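Cabinet Refacing at Gurkum Kitchens: Your Questions Answered

We love talking about cabinets (ask anyone who has called us with a "quick question"), so we've gathered the ones we hear most. If yours isn't on the page, call the shop and ask!

What exactly gets replaced when you reface?

The doors, the drawer fronts and the hinges. The boxes stay where they are on the wall, and we cover the parts that show with new veneer to match the doors. Your countertop, sink and plumbing don't move an inch.

Can my old cabinets be refaced?

Very often, yes! Solid boxes that sit square are great candidates, even if the doors look terrible. Swollen bottoms under the sink are common and we can usually swap that one panel. If the boxes are coming apart, we'll tell you so and talk about new ones.

How long will I be without a kitchen?

Most jobs take four working days once the doors are ready, and you can use the stove and fridge every evening. The doors themselves take longer. Expect 18 working days from final measurements to delivery at our shop.

Do I need to empty everything?

Drawers, yes. Cabinets, only the front few inches of each shelf, so we have room to work on the hinges. Please clear the counters completely.
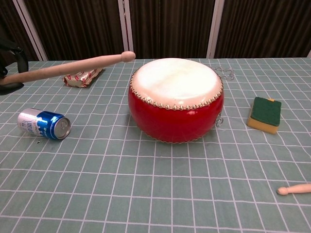 Answers by Piret Jaunzems, Gurkum Kitchens
Updated 1/8/22

How many door styles can I choose from?

We carry 2 lines. Gundetti is the plain Shaker style, and it's the one I have at home and would pick again tomorrow. Zotik is a flat slab door with a very thin edge, lovely in a small galley kitchen. Between them there are 200 combinations of color and finish, so do borrow samples — they look so different under your own lights at dinnertime.

Can I add soft-close drawers?

Please do! They're my favorite upgrade. Older drawer boxes sometimes need a new back panel to take the slides, and Shivam Rawat, our lead installer, checks for that when he measures.

Can you match a cabinet I bought somewhere else?

Bring us a door or a drawer front and we'll try. Painted finishes are easier than stains. Oak that has yellowed over the years is the hardest, and we'll show you a test piece before you commit.

Is there a deposit?

Yes, $200 holds your spot on the calendar and comes off the final bill. October fills up early with people getting ready for the holidays.

Where can I see finished doors?

At the showroom on Chaudhary Street. Open and close everything as much as you like, and bring a photo of your kitchen if you have one. Parking is behind the building.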